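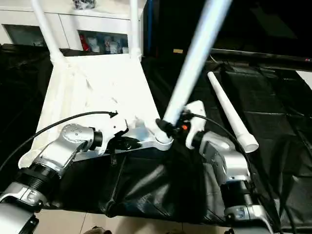
Un cadre de chaise blanc, couché sur le dos sur du plastique noir.

Rechercher sur ce blog Saisissez un mot-clé OK

Je reviens enfin à mon sujet préféré : le levain ! Vous avez été plusieurs à me demander où j'en étais depuis juin, alors voilà, j'en suis à ma meilleure miche (et je pèse mes mots, parce que celle de la semaine dernière était déjà très bien).

Tout a changé quand Valdir Tavares m'a donné un bout de son levain de seigle, dans un vieux pot à confiture. Il l'a baptisé Harasym, je n'ai jamais osé demander pourquoi, et j'ai gardé le nom. Il sent la pomme un peu mûre, il double en une matinée et il pardonne tout, même un week-end oublié au fond du frigo.

Pour la farine, je suis passée à la T80 du moulin de Maltard. Elle boit énormément ! J'ai dû monter l'eau petit à petit, et je laisse maintenant reposer la pâte 45 minutes avant d'ajouter le sel. Au premier rabat elle colle encore aux doigts, au troisième elle se tient comme un coussin – c'est le moment que je préfère, je la regarde trembler dans le saladier comme une gamine.
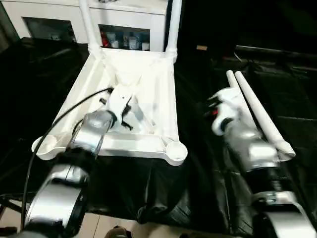 Ensuite, une nuit au froid, et cuisson en cocotte dès six heures du matin. La croûte chante en sortant du four, vraiment, il faut coller l'oreille dessus. J'ai essayé deux façonnages : la boule classique et un bâtard un peu raté, que nous avons dévoré quand même avec du beurre salé et les radis du jardin.

Prochaine étape, le pain aux noix de mon voisin Thaddeus Haddad, qui jure qu'il faut les torréfier puis les tremper dans le café. Dans le café ! J'ai hâte d'essayer, et si l'un de vous l'a déjà fait, dites-moi en commentaire combien de temps vous les laissez.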